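**Session 4 notes: the brand film, and why yours is probably too long**

Okay, picking up where we ran out of time. We'd just watched the Vusta spot twice and half the room loved it and the other half wanted to know what Vusta sells. (Paint. They sell paint. Hold on to that reaction, you'll need it for the assignment.)

A brand film is a longer piece of video where the company talks about itself: where it came from, what it cares about, where it's headed. A product spot asks me to buy a thing. A brand film asks me to feel some way about the people who make the thing, and that's a much bigger favor to ask of somebody who just wanted to watch a soup recipe.

### Who's in the room

When you read a case, figure out the players first. For the Clelia campaign it went like this:

- **Client lead:** Ülle Juška, marketing director at Clelia
- **Agency:** Perell, with Manee Noiphan as creative director
- **Director:** Povilas Pētersons, hired by Perell after the script was approved
- **Strategy:** Holger Torvik, also at Perell

Look at when Pētersons came on. After the script! I think that's the most interesting line in the whole case file. He had ideas for a single continuous take and the script had already been cut into 20 short scenes, so guess who had to give way. (Both of them, a little. The final film has four scenes.)
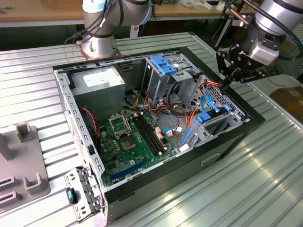

### One idea, please

Noiphan's first deck had the founder's story, the factory story, the family-of-customers story and a bit about the ocean. I love the ocean! But a viewer is going to walk away with one thing, maybe, on a good day. Torvik's note on the deck was just "which one?" and I'd like you to write that on the top of every draft you hand me this term.

The test I use: tell the film to a friend in one breath. If you hear yourself say "and then there's also," go back and cut.

### Gimmick or device?

We argued about this last time and I don't think we settled it. My working version is that a device does some of the telling and a gimmick just sits there looking clever. Shooting a whole film in an elevator is great if your story is about going up, or about strangers stuck together. If your story is cheese, I have questions.

Gillespie Sutherland's chapter in the reader disagrees with me, by the way. He thinks a gimmick that gets people to watch to the end has already earned its keep. Read him, then come fight with both of us.

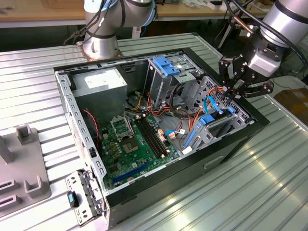 ### Money, quickly

You don't need a huge budget, but you do need to know where it goes. Kazlauskienė, the bakery chain, spent 2000 euros on music and 400 on casting, and you can tell. Gorgeous piano, and a baker who looks like he's waiting for a bus. Ask early what the audience will be looking at the longest, and put the money there.

### For next time

1. Read the Sutherland chapter (skip the appendix, it's all rate cards).
2. Pick one brand film and write down who you think made each big decision: client, agency or director. Guessing is fine, just tell me what made you guess it.
3. Bring a one-breath pitch for Vusta. Mention paint.

Pitches go in the shared folder by noon. I'll read a few out loud without names, so please don't put your name in the pitch itself!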